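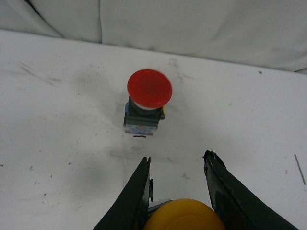
Every workshop should have had these years ago, one member wrote on the Wendevden notice page within an hour of the plan going up. Others asked how much it would cost and whether the evening classes would be moved.

The plan is to fit new emergency stop buttons to all the fixed machines at the Wendevden community workshop in Cavetcombe. Work is due to start in June and the building will stay open for most of it.

The workshop has 33 machines that need a stop button within reach of the person using them. Most of the older ones have only an on/off switch, and on two of the bandsaws it sits round the back of the cabinet. An insurance inspection in the spring listed these as the first to be dealt with.

The new buttons are the usual mushroom-headed kind, with a red cap large enough to hit with the flat of the hand. Pressing it cuts the power and the button stays down until someone resets it. After that the machine still has to be started again in the normal way — it will not run simply because the button has been released.

Members were invited to try different push buttons at a table session last week, before the order was placed. Red was never in question for the stops. The talk was mostly about the other colours, and about whether a start button should have the same large cap or a smaller, flush one. 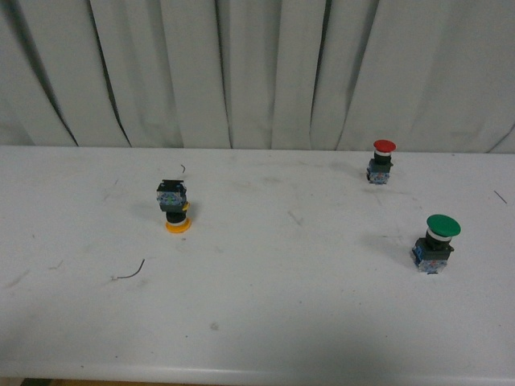 Most people who filled in a form wanted the start buttons to be green and smaller than the stops, so that the two cannot be mixed up by feel. Yellow will be kept for the dust extraction, where the present switches are black and hard to find behind the pipework. A few members asked for printed labels as well, and these will be added on the lathes and the planer.

The parts are coming from Tsakiris, a supplier on the Plallano estate, which has also agreed to take back any that are not used. The price for the whole order is £301 before fitting. Another £230 has been set aside for cable, glands and mounting boxes. Fitting will be done by the electrician who already carries out the yearly checks on the building.

Money for the work comes from last year's open day and from the sale of the old pillar drill, which raised £125. Membership fees will not go up.

Machines will be taken out of use in small groups, starting with the bandsaws and the disc sander. The lathes come next, followed by the metalwork bay. A list will be pinned up by the sign-in desk and changed as each group is finished. Evening classes stay in their usual rooms, though the beginners' turning course will have two fewer lathes for its first session.

Everyone with a key will need to be shown the new layout before using the machines alone. It takes ten minutes or so and can be done during any staffed opening. Members who have been away for a while should ask at the desk.

The old switches will be left in place where they are sound, as isolators. Anything cracked or loose is being replaced at the same time.

Forms for further comments are in the tray next to the kettle and can be handed in until the end of the month.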